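Port of Hilberg
@portofhilberg

1/ The Port of Hilberg has today opened the public comment period on its draft Shore Power and Berth Plan. The plan covers the Dumonent terminals, the inner basins and the river berths up to the Texier lock. Comments will be accepted through June. 8th April

2/ The draft sets out where ships will be able to plug in to the electricity grid while at berth, in what order the connections will be built, and who will pay for them. It replaces the interim arrangement that has applied to the river berths only.

3/ Ships at berth need power for lighting, pumps, cooling and crew quarters. Most now run their own diesel engines for this. Residents of Zurnstead, directly across the water from Dumonent, have raised the noise and exhaust with the port for many years.

4/ The plan proposes 31 shore connections. Of these, 14 would be high-voltage connections for container ships and ferries at Dumonent. The rest would serve barges, tugs and smaller coastal vessels.

5/ Work would start on the Zurnstead side of the basin. The berths closest to housing come first, even where the cable route is longer. The port considers this the fair order and has said so to the terminal operators.

6/ Grid capacity is the main limit. A new substation is needed behind the Texier lock before the large container berths can be switched on. The application for the substation is handled separately and is not part of this comment period.

7/ On costs: ships that connect would pay for the electricity they use, plus a connection fee set each year. Ships that are able to connect but choose not to would pay a higher berth rate. The draft rates are in Annex B.

8/ The port received 3,215 ship calls at the berths covered by the plan last year. Ferries account for a large share of these and follow a fixed timetable, so they are placed early in the schedule.

9/ Barge operators asked during the first talks whether the older low-voltage cabinets on the river berths would stay in service. They will. Each will be replaced only when the new cabinet beside it has been tested and approved for use.

10/ Some berths are left out of the draft. The two tanker jetties need further safety study - the rules for electrical equipment near flammable cargo are strict - and a separate report on them will follow.

11/ During construction, parts of the quay road at Dumonent will be closed to through traffic. Trucks will be sent by way of the Texier gate. The footpath and the bicycle path stay open, with a short detour at the ferry ramp.
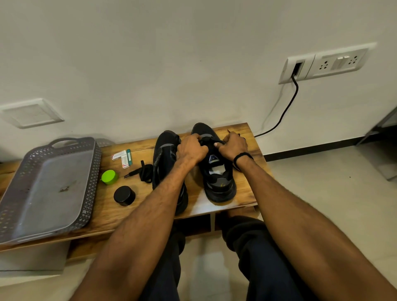
Posted by Port of Hilberg, Public Affairs Desk

12/ The port received 383 written responses to the earlier discussion paper. A summary, with the port's reply to each main point, is published with the draft. Names and addresses have been removed.

13/ Three changes were made as a result. Noise will be measured at Zurnstead before and after each phase. The higher berth rate will apply one year later for small operators. The port will publish the hours of shore power used, berth by berth.

14/ Comments may be sent through the form on the port website, by mail, or handed in at the front desk of the harbor office in Hilberg. Please state the section number of the draft your comment refers to.

15/ Printed copies can be read at the harbor office and at the Zurnstead public library. Large-print copies are available on request from the front desk.

16/ Questions about existing berth contracts should go to your usual contact at the port. They will not be treated as comments on the draft unless you ask for this in writing.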